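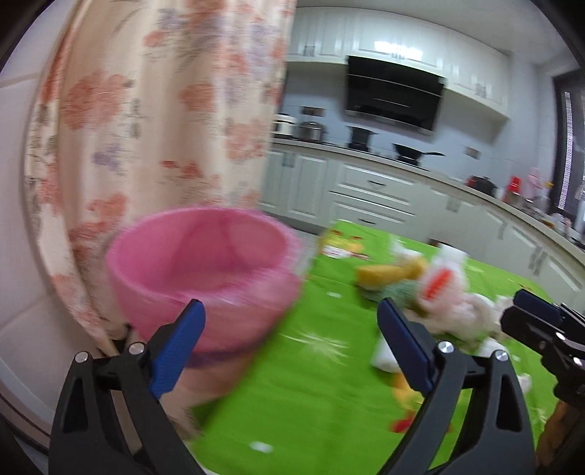 Kestau: episode checking and alignment tools for hand-held gripper recordings

Status: in use, interfaces may change. Maintainer: Liya Sisay. Alignment code: Steinar Þorgeirsson. Review tool: Bjarke Ladefoged.

Overview

Kestau takes raw recordings from hand-held grippers and turns them into episodes that a policy trainer can read. It covers time alignment, camera pose recovery, gripper width estimation, quality flags and export. It does not train anything and does not talk to a robot. Those parts live in Halham (training) and Mikkelsen (arm control), and Kestau only has to agree with them on the episode format.

The recordings are made in ordinary homes, on floors, counters and beds. The tasks in the current set are toy pickup and bowl handling. A typical view has the gripper fingers large in the lower half, a patterned cloth with plush toys on it behind them, and a kitchen at the back. Most of the code exists to deal with what such views do to a pose estimator.

Card

Episodes: 307
Default episode cap: 900 frames, longer recordings are split
Label passes per episode: 2
Tasks: toy pickup, bowl handling
Split: by home, never by episode
Release month: April

Installation

Kestau needs a recent Python and a working ffmpeg on the path. From the root of the repository:

pip install -e .
kestau doctor

The doctor command checks the decoder, the write permissions on the cache directory and the presence of a calibration file. If it reports a missing calibration, copy the one that belongs to your gripper into calib/ and run it again. Calibration files are per device. Sharing one between two grippers of the same build gives widths that look plausible and are wrong near the closed position.

Basic use

kestau ingest raw/ --out work/
kestau align work/
kestau pose work/ --masks masks/gripper.png
kestau width work/
kestau flag work/
kestau export work/ --out episodes/

Each stage writes its own directory and can be rerun alone. Stages do not modify earlier output. If you change a mask or a calibration, rerun from pose onward.

Pose recovery

Pose comes from a monocular visual-inertial tracker. The fingers and jaws move with the camera, so any feature found on them pulls the estimate toward standing still. Screw heads are the worst of these, being small, bright, round and very stable. The gripper mask must cover the full travel of both fingers, open and closed, including the jaws behind the pads and the arms down to the bottom edge. A mask drawn on one open frame will leak.

Held objects are the second source of trouble. A bowl close behind the finger can cover a large part of the middle of the view and move with the hand. The static mask does nothing about this. The tracker therefore runs a second pass in which feature tracks that agree with the gripper and disagree with the background are dropped. The option is --reject-comoving and it is on by default. It costs time. Turn it off only for recordings with no grasp in them.

Repeating prints are the third. A bright cloth with the same starburst motif all over gives plenty of features and many wrong matches between them. Matching is limited to a search window predicted from the inertial data, which handles most cases. After a tracking loss the window is gone, and relocalization on the cloth alone is unreliable. The relocalizer asks for matches in at least 3 separate image regions before it accepts a pose. Cabinet edges, a range hood or a wall outlet panel in the background are usually enough to satisfy it. A camera pointed straight down at the cloth usually is not, and the segment is marked lost.

Hanging fabric is left unmasked. Curtains have good texture but may move when someone walks past. Magnus Gunn tested a curtain mask and we did not keep it: the gain in the few recordings with a moving curtain was smaller than the loss in the rest.

Gripper width

Width is measured from the blue finger pads by color segmentation followed by a line fit along each pad. The calibration file maps pad separation in the image to opening in millimeters.

Known weakness: more than one set of pads in view. A second gripper can enter at the side with its own blue pad, and plain segmentation will merge the two or pick the wrong one. The width stage restricts each finger to a region of interest taken from the calibration and rejects components that touch the left or right image border. If the wearer's own finger opens far enough to reach the border, it is rejected too and the sample is filled by interpolation. Interpolated samples carry width_valid = false. Do not train on width from long runs of these.

Flags

blur: Laplacian variance computed outside the gripper mask. Blur on a moving object does not trip it if the background is sharp, and this is deliberate. A pink bowl can smear in a swing while the plush toys behind it remain usable for tracking.

object_blur: the same measure inside the tracked object region. Informational only. Export ignores it.

lost: no accepted pose. Lost frames are cut and the episode is split at the gap.

other_tool: a second gripper was detected. Not an error. Two-hand episodes keep it in the metadata so that the loader can pair the streams.

clutter: set by hand during review. It means that the target can't be named without ambiguity, for example when several plush toys lie against each other and the instruction just says "toy."

Labels

Every episode gets 2 passes in Flusta, our review tool. The first reviewer marks grasp start, grasp end and release, and writes one plain instruction. The second sees the marks but not the instruction, and writes a separate one. Both are exported. Bent Laxdal wrote the labeling guide, in docs/labels.txt. The rules most often missed:

Name objects by what is visible. A white plush with red zigzag teeth is "the white plush with teeth." Do not decide between shark and crocodile.

Mark grasp start at first contact by both fingers. Contact by one finger is a push.

If the held object hides the contact, mark the last frame where contact is visible and set occluded = true.

Export format

One directory per episode, with frames.mp4, pose.npy, width.npy, flags.json and meta.json. Poses are camera-to-world, with the origin at the first valid frame and gravity along negative z. Quaternions are in x, y, z, w order. Halham expects w first and converts on load — do not convert them yourself.

Known issues

Exposure shifts near windows still cause short tracking losses. Raising the detector threshold makes it worse.

Splitting at the frame cap can fall inside a grasp. Export warns but does not move the cut.

The pose stage is not deterministic across machines with different decoder versions. Compare checksums of decoded frames before reporting a regression.

Reporting problems

Open an issue with the output of kestau doctor, the flags.json of the episode and the mask in use. Do not attach video from inside a home to a public issue. Liya can give you an upload location.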